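Last updated: 11th October
Category: Grants > Progress reports > Home automation

Arkent Garment Handling Project
Second progress report: the open day

This report covers the period since our first claim and deals mainly with the open day at the Ledesma house, which was a condition of the second payment. The day was held as planned. A fuller set of accounts will follow in November.

Visitors

We sent out 600 invitations through the two housing associations and the local paper, and 259 people came. Most stayed for one demonstration and a short talk. We had set a target of 400 and did not reach it. The morning sessions were full and the last two in the afternoon were half empty. For the next open day we would run fewer sessions and start earlier.

What was shown

The demonstrations used the paired hand-held grippers. An operator holds one in each hand and works through a garment at normal household speed, and the recordings are used to train the folding software, Sturo. We had planned to show Sturo running on the fixed arms as well. The arms were not ready and we took that part out of the program a week ahead.

Visitors asked to try the grippers themselves, which we had not allowed for. We let adults do so between sessions, on towels only. Several found the grip stiff. Ultitine, who supply the finger pads, have been told and will send a softer set for testing.

Recordings

We now hold 558 usable garment recordings. Towels and pillowcases are well covered. Shirts are slower work. Collars and sleeves take the most time, and the operators do not yet agree on which sleeve should be handled first. We will settle on one order before the next batch so that the recordings match.

The demonstrations took place in the living room, with the furniture left where it was. Your office asked last time whether the work had moved out of the workshop, and it has.

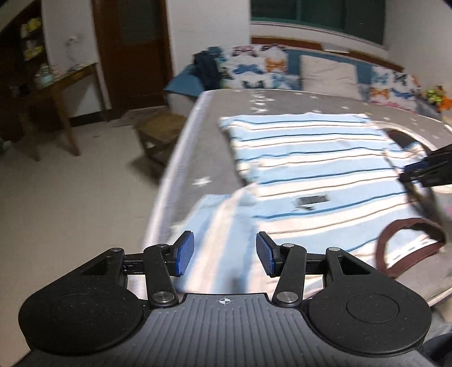
Striped shirt on the star-patterned cover, with both grippers in use.

Problems

Two sessions started late while batteries were changed. We have ordered spares. The talk was too long for families with small children and will be cut. Parking was short all day, and one neighbor complained; we have written to apologize.

Next steps

Test the softer pads. Record more shirts, using the agreed order. Repeat the fixed-arm trial and report the result in November, whichever way it goes. We are not asking for any change to the budget at this stage.

Shares: 4 | Comments: 0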